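Wed 18 March

I've been trying to work out how long a desktop computer is supposed to last, and I no longer trust anybody who gives me a number.

The one you hear most is five years. I've seen it on store websites, in an insurance form, and in a newsletter from Kukura, a company that sells refurbished office machines and would like you to buy another one. None of them say where it comes from. Five years until what? Until the fan gets loud? Until the warranty department stops picking up the phone? 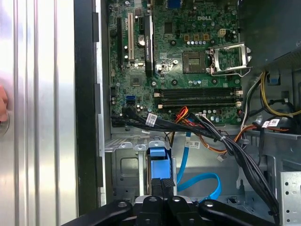
## What "end of life" means

As far as I can tell it means three different things, and sellers slide between them when it suits.

One is that the hardware fails. Another is that the software maker stops sending updates. The last is that an accountant somewhere has finished writing the thing off, so on paper it's worth zero and it goes on a pallet. I worked in an office that threw out 11 machines on that basis one November. They turned on in the morning and they were gone by lunch. I asked if I could take one and was told it was a security matter, and then I saw the pallet sitting outside by the bins all weekend.

The software one is harder to wave away. I wouldn't do my banking on something that hasn't had a security update in years. But plenty of what people use a computer for isn't banking, and there are free operating systems that run fine on old machines. My writing computer has been on one for a while. It opens a blank page as fast as I can think of something to put on it.

## The tune-up people

Then there's the other side, which I don't believe either. Flirkira wants $100 a year for a program that "restores factory speed." I ran the free trial. It found 251 problems in under a minute, and when I clicked for details, nearly all of them were cookies. I ran it again without fixing anything and got a different total.
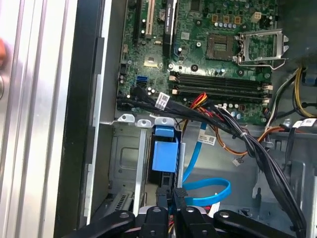

I did pay for one thing, a solid state drive to replace the old spinning one. That made a difference I could feel without a stopwatch. Before that, I added memory and noticed nothing at all, though the reviews had promised me a new computer. Maybe I wasn't short of memory to begin with. I didn't check first, and the reviews didn't suggest it.

Maxence Pichon, who I used to share a desk with, thinks I'm being cheap and calling it principle. His argument is electricity: a newer machine draws less, so it pays for itself. I asked him for the math. He sent me a link to a chart from Cheon, who make new machines, comparing theirs to an old one running flat out all day and all night. Mine is on for 2 hours in the evening. I turned it off to go read his chart on the couch.
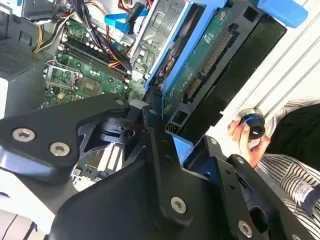

He's right that there's a point where it stops making sense. If the board went tomorrow I wouldn't go hunting for another one, and I don't think everyone should spend their Saturdays keeping old stuff alive. I'd just like the decision to come from something I've noticed myself, like a program I need that won't run. A date on a chart doesn't do it for me.

Lekitska, the recycling place out past the highway, says on its flyer that it reuses "up to 100%" of what it takes in. Up to! I've written to ask what the figure was last year and haven't heard back.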